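Week 6: Movement joints and transitions in timber floors

Reading before the tutorial: sections 2 and 6 of the course reader. Bring your moisture tables. The corrected version of Table 6 was posted Fri 10 June and replaces the one handed out in March, which had the tangential and radial columns swapped.

6.1 Why wood floors move

Wood exchanges moisture with the air until it reaches equilibrium moisture content (EMC). Below fibre saturation, any change in moisture content changes the dimensions of the board. Movement along the grain is small enough to ignore in domestic rooms. Movement across the grain is not. Tangential movement is usually the larger of the two cross-grain values, so a plain-sawn board moves more over its width than a quarter-sawn board of the same species.

For floor design we use

change in width = width x coefficient x change in moisture content

The coefficient is taken per one per cent change in moisture content. Keep units consistent. Most lost marks in last year's assignment came from entering the change as a decimal fraction.

6.2 Strip and plank floors

All boards in a strip floor run the same way, so movement adds up across the room and is close to nil along it. The perimeter gap on the two long sides therefore does most of the work. Fasteners restrain part of the movement in a nailed floor. A floating floor has no such restraint and moves as a single panel, which makes the gap calculation simpler and the consequences of a blocked gap worse.

6.3 Block patterns

In basket weave, neighbouring groups of blocks are laid at right angles. Each group wants to widen in a different direction from the one beside it. Movement is shared between both axes of the room, and the joints within the pattern take up part of it. Adhesive choice matters more here than in strip work. A rigid adhesive over a weak screed can lift the screed surface with the block.

Herringbone behaves in a similar way but the axes are turned to the walls. Treat it as equal in both directions for this course.

6.4 Where two floors meet

A seam between a plank floor and a block floor joins two surfaces with different movement. Decide first which side is fixed. The usual detail is to bond the block floor up to a border strip and leave the gap on the plank side, covered by a profile fastened to the subfloor only. A profile fastened through both floors will buckle or tear out.

Diagonal seams need one more step. The plank movement is perpendicular to the boards and has to be resolved into two components, one across the seam and one along it. Size the gap from the first. The second produces slip, so no filler that bonds to both edges should be used.

6.5 Problem for the tutorial

A floating plank floor is 300 cm wide, measured across the boards. Take the coefficient from Table 6 for your assigned species and a seasonal change of 2 per cent.

(a) Find the total movement.
(b) Find the component across a seam set at 45 degrees to the boards.
(c) State which edge you would fix and sketch the profile.

Hand in to Hadi Mansour at the start of the tutorial. Show working. 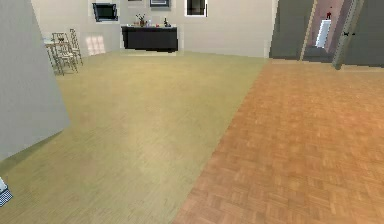
Image: Érica Damasceno / Rondlow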